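Gindeck review: a little box for people who love old movie stars

So I've had the Gindeck hooked up to the living room TV since June and I have watched an embarrassing number of black and white musicals. If you haven't run into it, it's a small streaming box that comes preloaded with the Bristora classic movie channel, and Bristora is really what you're paying for. The box costs $118 with the first year included. After that you renew or you own a very plain media player.

I grew up with my grandmother's stories about the stars of her day (who married whom, who refused to share a dressing room, who sang their own songs and who only moved their lips), and I've never found one place where I could sit down and watch all those faces. The big services give you a handful of the famous titles and then shove you toward a superhero. Bristora puts the actors first. You pick a star and you get everything they have by that person, in order, from the walk-on parts to the late character roles with the big eyebrows. I love this! I spent a whole rainy evening following one leading lady from chorus girl to somebody's stern aunt.

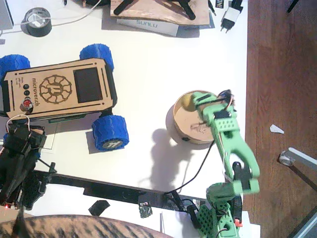

Wheeled robot and a round wooden box on a white tabletop.

Setup took me 14 minutes, and a good part of that was typing my Wi-Fi password with the arrow keys. The remote is tiny. It has a rubbery back and it slides down between couch cushions like it was designed to. The buttons are fine once you learn that the one shaped like a house takes you out to the Gindeck menu and the one with the star takes you back to Bristora. I got those mixed up for a week and kept losing my place in the middle of a ballroom scene.

Picture quality depends completely on the movie. The restored ones look gorgeous, and you can tell somebody cared about the sound too. Lovetum, a romance on a night train that I'd only ever seen in clips, is so crisp you can read the luggage tags. Then there are others that look like they were copied off a tape that lived in a hot car. Bristora marks the restored ones with a little gold dot, but you only see the dot after you open the title page, so you can't sort by it. Please fix that, Bristora!

The extras are what hooked me. There's an interview shelf, with radio chats and old television sit-downs, and it's a gold mine if you like hearing stars talk before everyone had a publicist in the room. My favorite runs nearly an hour and the actor spends most of it complaining about a horse. The fan magazine scans are nice as well, although zooming in on a page with that remote takes patience.

Subtitles are a mixed bag. They're good for dialogue, but song lyrics often just show up as "(singing)", and in a musical that's half the fun gone. I wrote to support and got a friendly note back saying lyrics are being added a few titles at a time. I've noticed maybe one since then.

You get 4 profiles per box, which matters in my house. My husband's is all gangster pictures and mine is all staircases and tearful farewells, and the suggestions have stayed nicely separate. Two people can watch at once if one of them uses the phone app. The app is slower than the box and it logged me out twice on a trip to my sister's.

I also tried the Boström stick, which is cheaper and smaller and plays the same channel if you subscribe separately. It works. It froze on me during credits, though, and the star pages load so slowly that I gave up browsing and went straight to search. If you already have one, keep it and just add Bristora. If you're buying new, I'd go for the Gindeck. 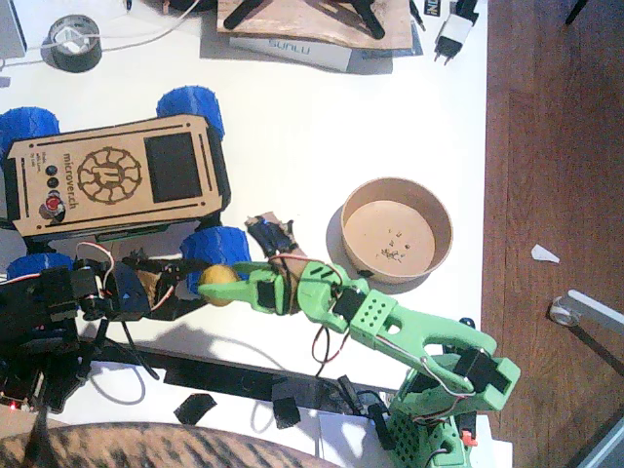 Aivar Toom wrote in the comments: I have the same box and I'd add one warning. The watchlist drops a movie when its license runs out and doesn't tell you. I lost three comedies I'd been saving for my dad's visit. Check the "leaving soon" row before you plan a movie night. The interviews are great, agreed, and the horse one is the best of them.

Thank you, Aivar! I went and looked, and two of mine were in that row, so I know what I'm doing tonight. It's way down at the bottom of the home page, under the trivia games, if anyone else is hunting for it.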